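The Third Plate

The job was advertised as data operator, and for the first week Trilok Pal thought that meant typing.

Warkov had the second floor of a building on Drekcombe Road, over a tile showroom. There were six tables in the long room and each table had two arms clamped to its near edge. The operators stood behind the arms and moved a pair of handles, and the arms on the table did what the handles did. A foot pedal started the recording and the same pedal stopped it. When an episode was finished you put everything back somewhere else and did it again.

"Somewhere else," said Sandhu, who trained him. "Not the same spot. If the plate starts in the same spot it learns the spot."

"What does it learn otherwise?"

"Plates, hopefully."

Trilok had worked in kitchens for most of his adult life, and he had washed up in three of them. He didn't mention this at the interview. It came up on his fourth day, when Sandhu gave him the dish rack task and watched him put a plate between the pegs on the first try.

"You've done this before," she said.

"Not with these hands."

The task sheet was one page. Pick up plate. Place plate upright in rack. Repeat until no plates remain on table. Under that was a line about the other things on the table, which were to be left alone and changed every morning. They came out of a tub in the storeroom. Somebody's kids had outgrown most of it. Sandhu called it the clutter and was strict about it. Trilok would take out a handful of blocks or a toy and set it down where he thought it looked natural, and she would come by and move it closer to the rack.

The quota was 118 good episodes a shift. A good episode had no drops, no long pauses and no changes of mind. He found the last one hard. At home he changed his mind about where to put a plate all the time and had never noticed. At the table, if the left arm started toward a plate and he decided the right one was better placed, he had to throw the episode out and start over. He learned to stand for a moment before he pressed the pedal and decide everything.

After a month he was doing it at home. His wife asked him why he was staring at the sink.

On Monday morning there was a notice on the whiteboard. It said March 25, 2019, and under the date it said Estano visit, 2 p.m., tidy cables. Estano was the customer. None of the operators had met anyone from there. Two of them came, a man and a younger woman, and they walked down the room with the floor manager and stopped at Trilok's table because he was the only one between episodes.

"Could you show us one?" the man asked.

He showed them one. He took the closest plate, lifted it by the rim, turned it and let it down between the pegs. It went in cleanly. He did the second. On the third the left gripper caught the rim a little low and the plate swung. He stopped, lowered it back to the wood, opened the gripper, took it again higher up and racked it. Then he pressed the pedal and reached for the delete key.

"Why are you deleting it?" the woman asked.

"It's not a good one."

"It got into the rack."

"I had to go twice at it."

She looked at the floor manager, and the floor manager looked at the sheet taped to the monitor.

"How many like that have you deleted?" she asked.

Trilok said he didn't know. It was on the system. The floor manager brought it up on his tablet and found that Trilok had deleted 23 on Friday. She asked what was in them. He told her: low grips, mostly, and plates that leaned the wrong way and had to be straightened, and one where he'd bumped the rack and moved it back.

"Ours does all of that," she said. "It grips low and the plate swings, and then it just stays there with its arm out. It doesn't know what comes next. It's never seen anyone fix one."

The man said they could talk about it in the meeting. They went into the meeting. Trilok reset his table and did nine more before his break.

By the end of the week there was a new sheet. It had a second box on it, marked Recoveries, and a sentence saying that an operator who made an error should correct it at a normal pace and keep recording. Sandhu read it out to the room. Someone at the back asked if they were meant to make the mistakes on purpose.

"No," she said. "You'll make enough."

He thought it would be easier, and for a few days it was slower. He had trained himself to stop dead the moment a plate slipped, and now he had to keep going with the thing half wrong in his hands. He remembered his first kitchen, an older man at the next sink who never spoke while he worked, and who would catch a plate sliding off the stack with his elbow and nudge it back without looking. Trilok had copied that for years without being told to.

In May his table was still on dishes. He came in early, took the tub out of the storeroom and set the table the way she liked it, with the clutter up close. He racked the first plate, a teal one. Then he took his hands off the handles, stood for a moment, and decided about the blue and the green.

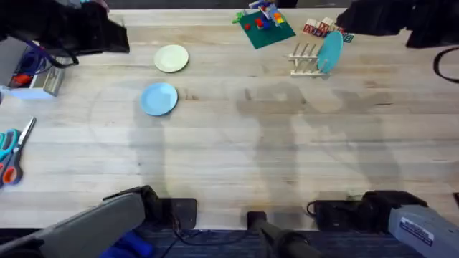

Sandhu, from the next table, told him to quit deciding. Pick one, she said, and if it's the wrong one, leave that in as well.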